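# Handout 3: Sorting, Storing and Finding Again

Introduction to Small Stock Keeping, evening course
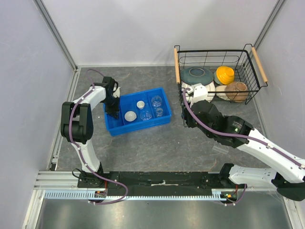 *Text: the course teacher, Kamia Adult Learning. Version of Saturday, September 19, 2020*

Last week we spoke about receiving goods. Today we speak about where the goods go after that. Many small shops lose more time in looking for things than in selling them, and it is a pity, as the cure is cheap.

## 3.1 What is a location

A location is a place which has a name. A shelf without a name is only a shelf. When you say to a colleague "it is in the back, on the left", this works as long as you both stand in the same door.

In this course we write a location in the following way:

- one letter for the room
- two digits for the rack
- one digit for the level, counted from the floor
- one small letter for the bin or the part of a bin

So B042c means room B, rack 04, level 2, part c. If a bin has dividers, each section gets its own small letter, going from left to right. Please do not begin again with "a" in the next bin on the same level. Students do this every year and then two locations have the same name.

## 3.2 Fixed or free places

With *fixed places*, every article has its home and the home stays empty when the article is sold out. It is easy to learn, but it takes much room.

With *free places*, you put the article where there is space and you write down the location. You need less room, but the writing down must be done each time. One forgotten line and the article is lost until the next count.

Most small shops use a mixture. The articles which are sold daily have a fixed place near the counter, and the rest is free.

## 3.3 The case of Prudico

Prudico is a shop for sewing needs. At the time of our exercise it had 3,674 articles on the list, from which 300 made the greater part of the sales. The other articles moved slowly, and 176 of them had not moved at all during one year.

The owner first wanted to buy new racks. We look instead at these steps:

1. Mark the 300 quick articles on the list.
2. Give them fixed places between knee and shoulder height.
3. Put the slow articles higher or lower, in free places.
4. Take out the 176 and decide: reduce the price, return to the supplier, or give away.

After step 4, roughly 100 bins became free. New racks were not bought.

## 3.4 The column "Status"

In our stock list there is a column with the name Status. Use only these words in it:

| Word | Meaning |
|---|---|
| in | on its place, may be sold |
| held | on its place, but kept for a customer |
| check | quantity or place is not sure |
| out | none left |

Do not write "ok" or "?" or your initials. If something must be explained, there is the column for remarks beside it. An article should not stay on "check" longer than one week.

## 3.5 Mixed bins

Two articles which look similar should never lie in the same section. Buttons of 14 and 15 mm are the classical mistake. Put something very different between them, for example zips.

## Homework

Choose one cupboard at home or at work. Give a name to every location in it and make a list with the Status column. Bring the list on paper. Those who work in a shop can use one rack instead.

For the first lesson in October, please read also the sheet on counting.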